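打印本页 | 电子邮件转发
最后更新：2020年5月11日

新闻稿

Alness餐具公司调整零售餐盘包装，秋季起停用塑料内衬

Alness餐具公司宣布，旗下面向家庭用户的Skustley系列餐盘将更换全部零售包装。新包装以再生纸浆托盘和瓦楞纸隔板取代原有的塑料泡沫内衬，计划于9月起陆续在各销售渠道上架。餐盘本身的器型、釉色和编号不变，现有库存仍按原包装销售，售完为止。

本次调整涉及Skustley系列的平盘、深盘和汤盘。公司此前收到不少顾客来信，反映泡沫内衬不易回收，拆箱后碎屑难以清理。新托盘不使用胶水，可与普通废纸一同投放。外箱取消覆膜，改用单色水性油墨印刷，箱面文字也作了精简，只保留品名、件数、编号和洗涤说明。
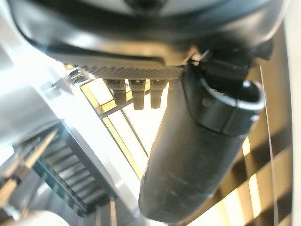
近景，逆光，三根短柱并排向下。

新包装由Alness与纸制品供应商Holzer共同设计。双方先后试制了2种托盘结构。第一种采用整体式凹槽，盘与盘之间间隔较大，占用箱内空间较多；第二种改为交错式卡位，盘沿由纸浆凸起承托，同样大小的外箱可以多放一层。经过堆码和跌落测试，公司最终选定第二种结构。测试共使用外箱100个，测试项目包括平放、侧放和角部着地。

门店方面，新外箱的提手位置改到长边一侧，便于店员从货架上取放。箱体尺寸与现有货架隔层相符，经销商无需更换陈列道具。外箱侧面增设撕拉口，门店可直接撕开作为展示箱使用，撕下的部分请按废纸处理。
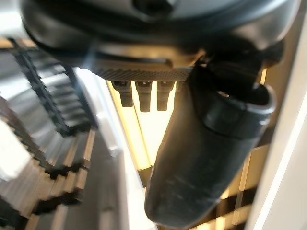 供货与更换安排

首批新包装产品将从Parnbridge仓库发出，供应39家签约门店。其他门店和网上订单随后更换，过渡期内顾客可能收到新旧两种包装，产品编号一致，可以混合搭配使用。经销商如需提前清点旧包装库存，请在下单时注明。

公司提醒经销商，新旧外箱高度不同，请勿混合码放在同一托板上。纸浆托盘应存放在干燥处，开箱后如发现托盘受潮变软，请先将餐盘取出，再联系供货部门补发托盘。补发托盘不收取费用，运费由公司承担。

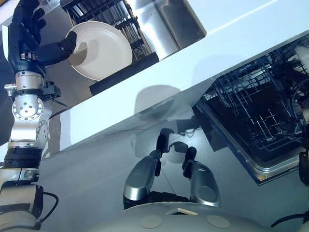 退换货政策保持不变。顾客自收货之日起可凭订单号申请退换，破损件需附照片，并说明破损餐盘在箱内的位置。使用新包装退回商品时，请将原托盘一并装入外箱，箱口以纸胶带封合即可，无需另加填充物。礼盒装和定制刻字产品暂不在此次更换范围之内，礼盒所用的布面衬垫继续保留。

Skustley系列目前共有编号1623个，包括不同尺寸、颜色和套装组合。公司已完成全部编号的包装图纸更新，条码位置统一移至外箱短边右下角，原条码继续有效。需要新版图纸的经销商可登录订货系统，在“包装资料”栏目下载，文件按编号顺序排列。

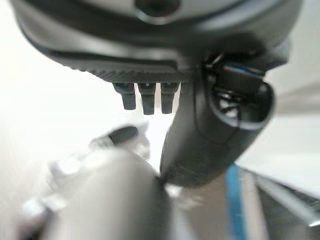 使用和保养方面，公司建议顾客首次使用前以温水清洗餐盘，叠放时在盘与盘之间垫一层软布或纸巾。拆下的瓦楞纸隔板可以留用，裁剪后适合橱柜内收纳。深色釉面餐盘请避免使用钢丝球擦洗。有关洗碗机使用的说明印在外箱底面，内容与旧版相同。

关于Alness
Alness餐具公司生产家用及餐饮用餐盘、碗和杯具，产品通过签约门店、经销商及网上商店销售。Skustley为公司的家庭日用系列。

媒体及经销商如需进一步资料，请与Alness餐具公司新闻办公室联系。

打印本页 | 电子邮件转发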